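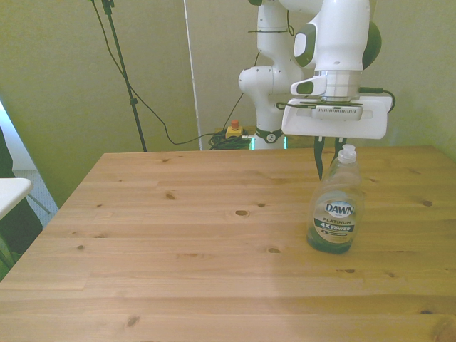 Overview camera, start position over the dish soap bottle.

Wrist camera loses clear bottles on bare pine

Posted by nordin_bench in Student Projects

Our club project for March is a pick-and-place task: the arm has to find a bottle on the table, grip it below the cap and set it down inside a taped square. Detection runs on the overview camera first, then hands over to the wrist camera for the last 300 mm. We trained on 800 labeled crops. The overview stage is fine. The wrist stage drops the bottle in 47 of 149 test runs, nearly all of them with clear bottles. Exposure is fixed and the model is the small one from the Nurkora starter kit. Is this a data problem or a camera problem?

Mullness_lab

Probably data. Check how many of the 800 crops are wrist views. If most come from the overview camera, the model has learned upright side profiles and will not know a bottle from a steep angle.

Label the partial views too. Do not discard a crop when the cap is missing. Split train and test by session, or adjacent video stills will end up in both sets and your score will mean nothing.

doltance_user

get a better camera

pinegrain

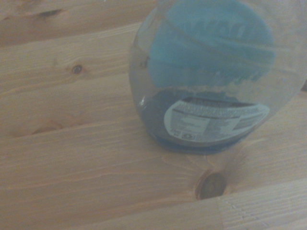 Transparent objects give a detector very little contour to work with, and a patterned background makes it worse. Log the confidence per run before changing hardware. In your wrist view the grain shows through the left side of the bottle, so that edge is weak, while the blue label and the dark band under it have strong contrast. The large knot below the bottle is another dark, rounded blob that could draw a false box. I would do two things:

1. Run one batch on a plain matte mat, same poses, same exposure. If the drops go away, the background is the cause.
2. Add empty-table crops with knots as negatives.

If the mat changes nothing, look at the handover. A stale pose from the overview stage can leave the bottle half out of the wrist view before detection starts.

Related posts
Doltance gripper fingers slipping on smooth plastic
Hand-eye calibration drifts after a restart
Nurkora starter kit: minimum crop size?
Taped square not detected under warm light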